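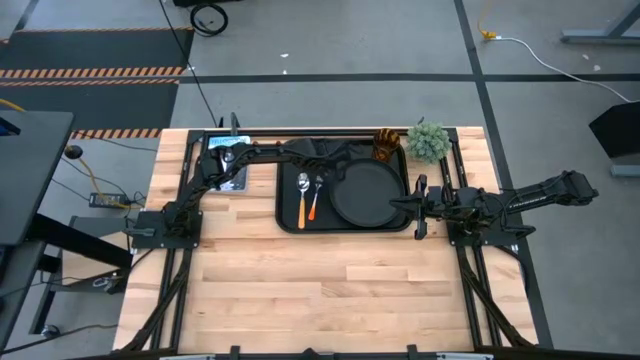

Nest says a tray is for sick people. She told me this on the phone in the morning, when I described to her how I wanted to arrange the places for Saturday, and she laughed for a long time. In her family in Gough you got a tray only if you had fever, and then it came with toast and you were not allowed to get up. I told her that in my family we had no trays at all, so for me it is still something elegant. She said fine, but do not blame her if the guests ask for aspirin.

Friday, 16th December

I have decided to keep the tray. Black, with the round dark gray plate on the right side and the spoon on the left with its yellow-orange handle. Next to the spoon comes the reddish-orange one. I know that in a proper book the spoon goes to the right of the plate. My mother would move it without saying a word. But when I put it on the right there is no room, the plate takes more than half of the tray, so on the left it stays.

The cup was the difficult question. I like the brown one with the tiger stripes very much and I use it each day, but it is a cup with a strong character and beside the plain plate it looks a little bit like a visitor from another house. I tried to imagine the white cups instead. Then everything became like a dentist. So the tiger cup goes in the far corner of the tray, and the small green plant goes beside the tray, outside of it. It is artificial, I admit it here and nowhere else. The real one I bought in June lived for three weeks.

I think what I like in a tray is that it makes a border. On the bare table the things always wander. You put a plate, then somebody puts keys, then a letter from the bank, and by evening you eat in a corner of your own table. With the tray there is a place which belongs to the meal. I tried to explain this to Nest in the afternoon and she said I should write it to a magazine.

For the food I am still not sure. Soup is natural because of the spoon, but the plate is flat with only a thin edge, and I do not have bowls in that gray. The shop in Milance wanted 15 for one bowl, without a lid or anything, and the bus to Trakville, where they are cheaper, does not go on Saturday. Maybe I make the beet soup and we drink it from cups, as we did at home on Christmas Eve when there were too many cousins. Then afterwards the dumplings on the plate. I must remember to soak the mushrooms tonight before I go to bed!!

Also to do: iron the napkins, write to the landlord in Stullutstead about the window, buy sour cream, ask Nest if her brother eats fish.

She called one more time when I was already brushing my teeth. She has a tray in her cupboard, with roses on it, from her grandmother, and do I want to borrow it. I said yes. I do not know where I will put roses next to a tiger, but I said yes.

Mushrooms are in the water.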